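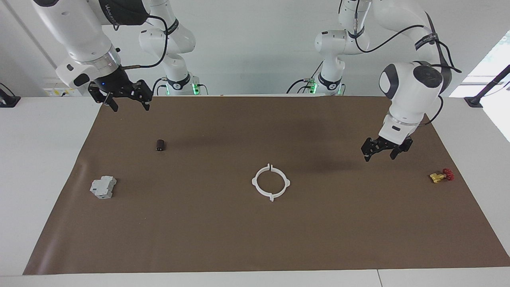
Robot arms draw a crowd at Stetonbridge open day

April 20, 2022

STETONBRIDGE — The line for the upstairs workshop at Kotine went down the stairs and out past the bike racks by mid-morning, and most of the people in it were there for the same thing. They wanted to see the arms.

Kotine opened its doors to the public for the first time since moving into the old Gkikas building in March, and 300 visitors came through before closing. There were soldering benches on the ground floor and a very good table of pastries in the hallway, but the two-armed robot upstairs stole the day.

The job looks simple when a person does it. Small parts are put down on a sheet of brown paper, any which way, and the arms have to pick them up and sort them. One of the parts is a little brass-colored valve with a red handle, and another is a flat white plastic ring with tabs on it. There's also a gray electrical piece and a dark cylinder small enough to lose in a coat pocket. None of them has much in common with the others, and that's the fun of it!

"People think the heavy stuff is hard," said Marina Katsaros, who ran the morning demonstrations. "Heavy is fine. Give me heavy. It's the ring that keeps me up at night, because it lies so flat and there's hardly anything to grab."

The ring got the biggest cheer of the morning. On the first try the gripper closed and came up with nothing, and there was a groan from the back of the room. On the second it caught one of the tabs, lifted the ring clear and passed it across to the other arm. A boy in the front row yelled "Again!" and Katsaros, laughing, put it back on the paper and ran it again.

The team has been practicing with the same kinds of parts for 16 weeks. Kosmas Tsoukalas, who writes most of the software, told the crowd they passed 1,000 handovers last month — that is, one arm giving a part to the other without dropping it. He was just as happy to talk about the drops. The valve rolled off the table so often in the early days that they kept a cushion on the floor.

Visitors were allowed to move the parts between runs, and they didn't go easy on the machine. Someone stood the valve on its end. Someone else tucked the cylinder right up against the gray piece, and the arms took a long time over that one, going in, backing off and coming in again from the other side. It worked. Retired machinist Georges Aoun had driven over from Indley with his granddaughter and stayed for three runs.

"I spent my whole life putting parts in bins," Aoun said. "I was ready not to like it. But look how careful it is."

His granddaughter wanted to know whether it could tie shoes. (Not yet, according to Tsoukalas, who said he'd like to try.)

The afternoon session, led by Nektarios Stamatopoulos, was meant for students from the technical school but filled up with anyone who could squeeze in. He slowed the arms to half speed and talked through how they decide which one should reach for a part. Questions ran well past the planned finish, mostly about what happens when both arms want the same thing. They take turns, he said, and they're more polite about it than his own kids.

Kotine plans to use the arms for sorting returned parts from local repair shops, starting with a small trial this summer. Stamatopoulos said they would rather begin with one shop and get it right.

A second open day is planned for the fall. Entry will be free again, and groups of more than 10 are asked to call the front desk ahead of time.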